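Vilitz layout work: where we are in August
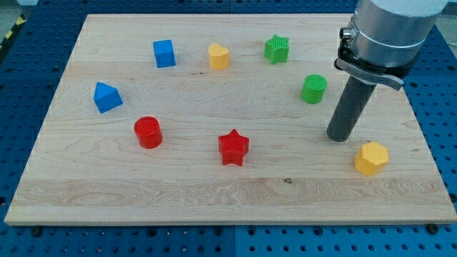

Photo: Cukau project files

Hi all, quick update on what your money bought this time around! The big news is that saved layouts now survive a restart. You can drag your panels wherever you want, close Vilitz, come back after lunch and it's all still there (it used to forget the side panels about half the time, and yes, I got emails).

We closed 19 tickets and opened 14 new ones, mostly from the Hoshino testers, who love to undock everything at once. Three of those are real bugs. The rest are wishes, and I've parked them for now.

The toolbar editor is behind. I'd planned to have it in your hands already, but hiding a button still leaves its keyboard shortcut live, and I don't want to ship that. Give me roughly 40 more hours on it.

Importing old Prendar layouts works for single windows. Two windows, no luck yet - the second one opens blank.

Spending is on plan and I'm not asking for extra. I do need a yes or no on the shared team layouts before I start the next chunk, so please write back when you've had a look!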